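Kiri Hoani had already ordered by the time I got to the cafe in Vesolham, and she'd ordered for me too (a flat white and a cheese scone, good call). She studies what happens to small economies when electricity prices jump, and I'd been wanting to pin her down since May.

I started with the obvious one: does dear power slow growth, or does slow growth just make everyone notice their power bill?

"Both, and you can't pull them apart as neatly as people would like," she said. "I've been at it long enough to stop promising anyone a clean arrow." 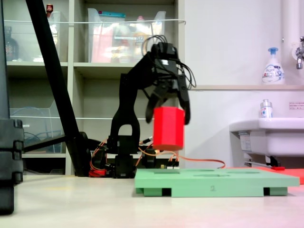 Her latest paper, written with Milan Nijs, follows 669 small businesses in Vesolham and Ninulmont through two price rises. I'd assumed the big users would cop it worst. Not so! The bakeries and laundries put their prices up within weeks and got on with it. It was the middling ones, the print shops and joineries, that stopped hiring.

"They had contracts signed a year out," Kiri said. "They wore the whole rise themselves. Milan rang one owner who'd worked out his loss to the cent and still wouldn't reprice, he didn't want to upset a customer."
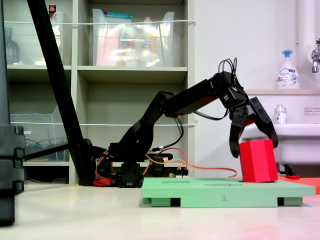 I asked whether a rebate would have helped. She pulled a face. The Kavanagh scheme paid a flat $100 a quarter, and she reckons most firms barely registered it.

"It's a nice lunch," she said. "If you want someone to keep an apprentice on, you need to talk about timing - when the bill lands, when the customer pays."

Next she's off to Kusance, where the tariffs change by season and the records go back much further. Milan is already there, sorting through boxes of old meter books, and by her account loving every minute of it.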